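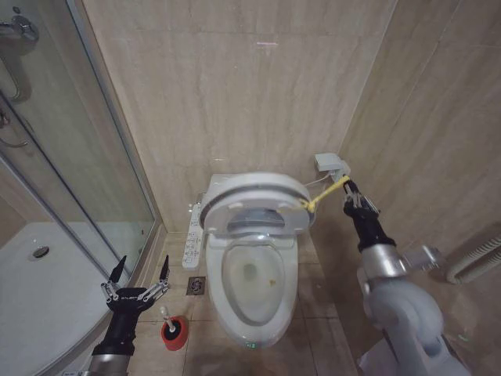
Housekeeping and Facilities, Rotstead House

How to Work a Bathroom Round with the Robot

14 shares | 2 comments

This page is for attendants on the guest floors. It replaces the sheet Sevon left us, which was written by people who have never cleaned 183 bathrooms on a deadline.

Before the round

1. Walk the room first. Pick up towels, razors, toys and anything a guest would miss.

2. Check the lid cord. The robot lifts the toilet lid by pulling the yellow cord, so the cord has to hang where the gripper can reach it. If it has slipped behind the seat, bring it forward.

3. Leave the brush in its red holder on the floor beside the toilet. Don't tuck it away in a corner to make the room look nicer.

4. Keep the floor drain clear.

During the round

5. Start the job and stay within earshot. The sales pitch said one attendant could run two rooms at once. In our building that means one attendant walking back and forth between two rooms, and the steps don't show up on anybody's report.

6. Look in the bowl yourself before you sign off. A finished job on the tablet means the program got to its last line. It says nothing about stains. Check the right and left sides under the rim as well as the water line.

7. Keep your hands away while an arm is pulling on the cord. If you need to step in, press stop and wait for both arms to settle.

Wiping surfaces

8. Lay the clear plastic sheet flat on wood-grain surfaces before any wiping practice. Smooth out the wrinkles with your palm. 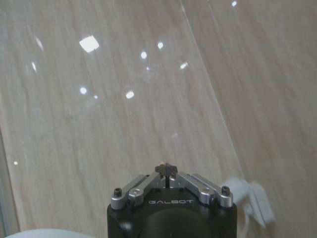
9. Set out one cloth per surface and bag it afterward. Bathroom cloths never go back on a table -- this was our rule long before the robot and it still is.

10. If the same step fails twice, finish by hand and write down the room and the step. Please don't skip the note. Wendt counts a room you rescued as a robot room unless somebody says otherwise.

About your hours

Management says no positions will be cut through April. I'd like to see what gets said after that. For now, write your checking time on your own sheet, including the walk between rooms. If the machine saves us time, the sheets will show it. Mine don't yet.

Questions go to Rosalie Gasser at the Prilcombe desk.

Updated Mar 19, 2025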